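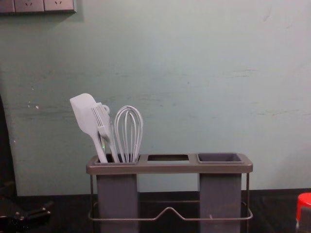 Ticket 324 – Kitchen counter outlets dead, second floor
Site: Sullwood
Reported by: Melaniia Kobzar
Status: Closed
Priority: Normal

Reported problem
Kettle stopped partway through heating. None of the counter outlets work. Ceiling light and refrigerator are fine. Breaker 17 in the hall panel looks like it is on.

08:40
Asked reporter to unplug everything on the counter and leave it unplugged. Asked for a list of what was running when the power dropped. Answer: kettle and toaster together, phone charger left in overnight.

09:15
On site. Breaker 17 was tripped. The handle on this type moves only a short way from ON when it trips, so it is easy to misread. Pushed fully to OFF, then to ON. Breaker held with no load. Counter outlets still dead.

09:25
Panel schedule lists 17 as "kitchen counter + hall." Hall outlet has power. Fault is therefore between the hall outlet and the first counter outlet, or a GFCI device upstream of the counter is open. No GFCI on the counter itself.

09:40
Found a GFCI receptacle in the utility closet behind the shelving. Not marked on the schedule. It was tripped and would not reset with the load side connected.

10:05
Breaker off, verified dead with tester. Disconnected the load side conductors and capped them. Breaker on. GFCI resets and the test button works. Device is good, problem is downstream.

10:30
Breaker off. Insulation test from the closet to the counter run, hot to ground, all appliances unplugged: 300 megohms. Neutral to ground: same reading. Wiring is good. Reconnected load side, breaker on, GFCI resets and holds. Counter outlets live.

10:45
Plugged in appliances one at a time. Charger: holds. Toaster: holds. Kettle: GFCI trips as soon as the switch is pressed. Repeated twice with the same result. Kettle had most likely been left plugged in and switched on during the first reset attempt – reporter confirms she unplugged it only after I arrived.

11:00
Kettle tagged and removed from service. Toaster run alone for two cycles, no trip.

Cause
Ground fault in kettle element. Breaker trip is a separate matter: kettle and toaster on one circuit is more than it will carry for long.

Follow-up
1. Panel schedule corrected to show the closet GFCI. Done.
2. Label for the GFCI. Ordered with the Moreira batch, part of order 684.
3. Replacement kettle. Passed to Erico.
4. Shelving in the closet to be moved so the reset button can be reached. Open, moved to its own ticket.

Reporter confirmed outlets working at 14:10. Closing.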